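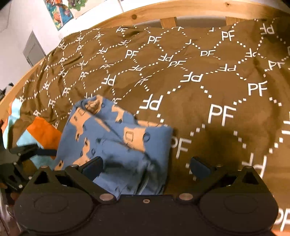

Kelavik Reading Forum
Thread: The Moussa novel, second half

ruba_qudah
Members are reminded that discussion now covers the full text. In my view the book loses its purpose after page 200, when the narrator leaves Ferkton.

E. Magbanua
I must disagree. The Ferkton chapters are the weakest — the letters that follow are the reason to read it.

zedo48
The letters run to nearly 300 pages. An editor should have intervened.

ruba_qudah
I concur with the previous member. Part 2 repeats the father's account without adding to it.

E. Magbanua
It contradicts that account. Please reread the November letter.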